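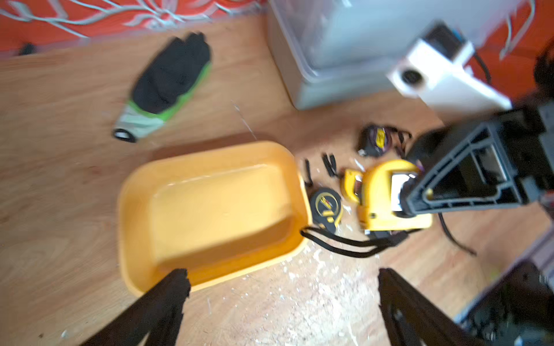

Work glove, orange-yellow tray and tape measures on a wood floor

The Husdale Road
by Gebremedhin Shiferaw

In Stock
$5.00
Used, Very Good
Paperback
Free shipping on orders over $40

Add to Cart
Add to Wish List

The Husdale Road Summary

Inspector Woldegiorgis has been off the force for a year when a letter reaches him at his sister's house. It has no return address. Inside is a page torn from a hotel register, with his own signature on it, for a night he spent somewhere else.

The hotel is in Husdale, a mill town that lost its mill and kept its river. Woldegiorgis worked one case there as a young officer, a drowning that was closed in a week. The man who ran the hotel then is still behind the desk. He says he has never seen the page before, and he says it before he is asked.

Woldegiorgis takes a room and starts going through the old case one witness at a time. Some have moved away and some have died. One of them is waiting for him at the bus station on Saturday morning with a packed bag, and by that night she is missing.

The Husdale Road is the second Woldegiorgis novel. It can be read without the first, although a few pages near the middle give away who was guilty in the earlier book.

About the Author

Gebremedhin Shiferaw worked as a court interpreter before he began writing fiction. Much of the first Woldegiorgis book was written in courthouse hallways during recesses, and long interviews conducted through an interpreter are a feature of the whole series. He lives with his family and teaches an evening class in short fiction.

Product Details

Title: The Husdale Road
Author: Gebremedhin Shiferaw
Series: Inspector Woldegiorgis, Book 2
Publisher: Sikeck
Format: Paperback
Pages: 400
Language: English
Category: Crime and Mystery
Reading age: Adult

Condition Notes

This listing is for a used copy graded Very Good. The cover has light wear at the corners and one faint crease near the spine. Pages are clean, with no writing or highlighting. The previous owner's name is on the inside front cover in pencil. The map of Husdale at the front of the book is present.

Copies graded Good are sometimes available at a lower price. Those may have a cracked spine, tanned pages or a store sticker on the back. We do not sell copies with missing pages or water damage.

The cover you receive may be different from the one used by the publisher for later printings. The text is the same in all of them. If you need a certain cover to match a set, write to us before you order and we will check the shelf.

Other Books in the Series

Book 1: A Clerk of the Lower Court
Out of stock

Book 2: The Husdale Road
In stock

Book 3: Woldegiorgis at the Ferry
In stock, hardcover only. New copies expected in September.

Shipping and Returns

Pluna ships used books by standard mail. Orders placed before noon go out the same business day. Orders placed on a weekend go out on the next business day. Tracking is included on orders over $40 and can be added to smaller orders at checkout.

Books can be returned within 40 days if they do not match the condition described. Put the packing slip in with the book. We pay return postage if the mistake was ours. If you changed your mind, the postage is yours to pay and the price of the book is refunded when it gets back to us.

Customer Reviews

"Slow for the first few chapters and then I finished it in two nights. The hotel owner is the best thing in it."

"Good plot, but there are a lot of names to keep track of. I wrote them on my bookmark. Arrived well packed, and the copy was cleaner than I expected."

"I read this one before the first book and wish I had waited. The listing does warn you. Would still buy the third."

Write a Review
Report a Problem With This Listing
More Crime and Mystery Under $5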